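Joleck open day at Ernley - anyone else go?
Forum: Workshop and Trades > Automation

dunmoreflats
Went along to the Joleck open day at the Ernley shed in December. Drove 50 km each way for it.

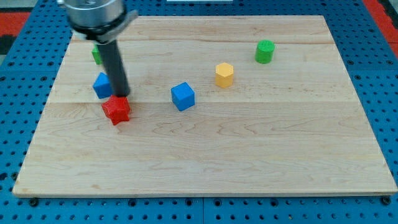 Lucía Iglesias: I was at the morning session and thought it went well. Our group got to ask as many questions as we liked and they didn't dodge the one about price.

dunmoreflats
Fair enough Lucía, the afternoon lot must have got the short version. We had a bloke reading off a card. My problem is what it's meant to prove. Coloured blocks on a nice flat timber board, good gaps between most of them, and a arm that goes to the red star. I run a packing line. My parts turn up in a tub, oily, half of them upside down. Show me that.

kettle_and_sprocket
You have to start somewhere though. A star is a harder shape to grab than a cube, the faces aren't parallel. I wouldn't write it off because it was toys on a board.

dunmoreflats
Not writing it off. I asked what happens when you tip the lot in a heap and was told that's "on the roadmap". Been hearing about roadmaps for 12 years.

parkes_fitter
We had an Alexiou unit on trial at our place. Lovely demo as well. It lasted 3 weeks on the floor before the supervisor had it wheeled into the corner, and it's still there with a tarp over it. The arm was fine. It was the hours spent teaching it every time we changed a label colour.

Lucía Iglesias
Different company, different gear. You can't hang Alexiou's problems on Joleck.

parkes_fitter
True. I'll hang them on the salesmen, they all went to the same school.

kettle_and_sprocket
Did anyone get a cycle time out of them? I asked by email and got a brochure.

dunmoreflats
No. I asked twice. First time he said it depends on the application, second time he offered me a sausage.

mrs_tindale
I took my Year 9s and they loved it, for what it's worth. One of them wants to do mechatronics now. I realise that doesn't help anybody with a packing line, but I don't think the day was only meant for buyers.

dunmoreflats
Then the flyer shouldn't have said "see it at work in your industry". No argument about the kids, good on them.

Skomine_Steve
I work for a competitor so take this with salt. Ask any of us for a run on your own parts, at your own bench, with your own bloke picking the order. If the answer is anything other than a date, keep your money in your pocket.

Lucía Iglesias
That I do agree with. I've got a box of our brackets going to them next month and I'll post what comes back, good or bad.

parkes_fitter
Send the bent ones too.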